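Skomon Episode Guide Add-On – Set-Up, Part 2: Recording Your Daily Soaps 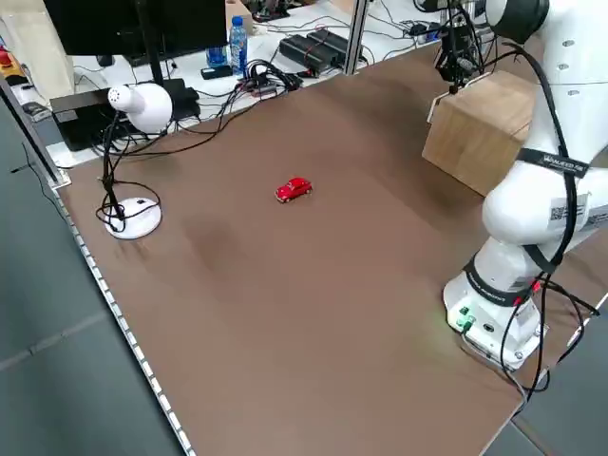

Part 1 covered plugging in the box and getting it on your wifi. If the front light is still blinking, go back and finish that first. Nothing below will stick otherwise.

What you need
Skomon box, remote, your Tramer account email and password. A TV, obviously. Takes 17 minutes if the guide data loads the first time.

Adding a show

1. Press GUIDE. Wait for the grid to fill in. Blank rows are normal for the first minute.
2. Press the green button, then Find a Show.
3. Type the first few letters of the title. Don't bother with "The."
4. Pick the show, not the episode. Episodes have a small number next to them, shows don't.
5. Choose Record Series.
6. Set Airings to New Only. Leave it on All and you get every overnight repeat and the weekend marathon as well.
7. Press OK. A red dot shows up next to the title.

Note: Some stations list the same soap twice, once under the network feed and once under the local channel. Pick the local one. The network listing won't know when your station moves the show for a ball game.

Padding – please don't skip

Daytime runs late all the time. Press conferences, weather, golf. Default padding is 2 minutes at the end, not enough to save a Friday cliffhanger.

1. Highlight the show, press the blue button.
2. Scroll down to End Late.
3. Change it to 30.
4. Save. You have to press Save, backing out loses it.

Caution: Padding counts as recording time. If two shows run back to back on different channels, the box treats them as overlapping and uses both tuners. A third recording in that slot gets dropped with no warning on screen. Check Upcoming after you change any padding.

Breaking news pre-emptions

If the whole episode is bumped, the box records the news anyway. It only knows the clock. What to do:

- Delete the recording, but choose Delete and Re-record, not plain Delete. Plain Delete marks the episode as seen and it wont be picked up when it airs the next day.
- Already pressed plain Delete? Go to History, find the date, press Forget.
- Episode moved to the overnight slot: turn on Catch Late Airings under the series options. Off by default.

Spoiler settings

Guide blurbs come from Utenitz and they give away a lot. Whole weddings. Who's back from the dead. To hide them:

1. Settings, Display, Episode Text.
2. Choose Hide Until Watched.
3. Go back out to the guide and press REFRESH.

Thumbnails are a seperate switch, same screen, one line down. Turn off both. A hidden blurb is no use if the thumbnail is the surprise guest star standing in the doorway.

Note: the phone app has its own spoiler setting and doesn't copy the one from the box. Set it there too.

Storage

The box holds 1000 hours in standard quality. Less in high – see the table in Part 4. For a show that airs five days a week, set Keep At Most to 17 episodes, or whatever you'll really get through. Oldest goes first. Anything marked Keep Forever is left alone and still takes up room, so go easy on it.

Caution: Do not unplug the box while the disk light is on. You can lose the episode being recorded and sometimes the one before it.

Guide shows the wrong episode

Usually old data. Try in this order:

1. Settings, Guide, Update Now.
2. Check the zip code. A wrong zip gives you the right shows at the wrong times.
3. Sign out of Tramer, sign back in.
4. Still wrong, restart the box and leave it overnight. The full guide download runs at 3 a.m. Saturday, so a new lineup may not look right until then.

If you switched from a Magagula box, your old series list can be imported but padding does not come over. Set it again for every show. Import steps are in Part 3.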